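How to Budget for a Two-Arm Work Cell Before Asking for Quotes
October 12, 2023
By Begoñe Llorente

A quote for a two-arm cell usually covers the arms, the controllers and a warranty. The rest of the cost sits on other invoices, and it is easier to plan for before the purchase order goes out. The steps below follow the order we used at Stetesia for the cell at our Starnden site.

1. Write the task list first

List every object the cell must handle and what has to happen to it. Keep the list to one page. Record size, weight, surface and whether the object rolls. If an item cannot be named, it does not belong in the first budget.

2. Decide whether both arms need the same hand

Multi-fingered hands often cost more to maintain than to mount. Ask the supplier for the price of a replacement finger, the lead time and whether the work can be done on site. We budgeted 2 spare fingers per hand and put them on the same order as the hands.

3. Price the software as a separate line

Get the license term in writing. Simulation seats, driver updates and data storage are often billed by different firms. We rented storage from Datarent on a 6-month term - long enough to measure real use before signing for longer. Ask whether unused storage carries over.

4. Plan in simulation before fixing the table size

Build the work surface in simulation and place the listed objects on it. Run both arms at once. A single-arm test will not show whether the arms block each other, and that result decides the table width and the distance between the bases.

Use objects of different shapes and put some of them inside or on top of others. Our layout had a lemon on a cutting board, a pear on a plate and a red can in a bowl. The can is the useful case for planning, as the fingers need clearance at the bowl's rim. Save a view with both hands near their objects and attach it to the request for quotes.

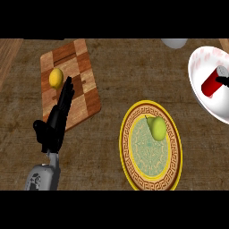
5. Add the site costs

Include the table, power, guarding, network cable and floor anchors. Ignacio Escobar handled this part for us and came in at 1280 euros for cable and anchors alone. Our first draft had left both out. Check that the floor can take anchors before choosing a base.

6. Hold a reserve and set a review date

Keep 5 percent of the total unassigned until the cell passes its acceptance test. Send the final sheet to whoever signs for maintenance as well as whoever signs for the purchase - at Stetesia these are separate budgets. Quotes from Chambi expire at the end of October, so check the validity date on each one before the review.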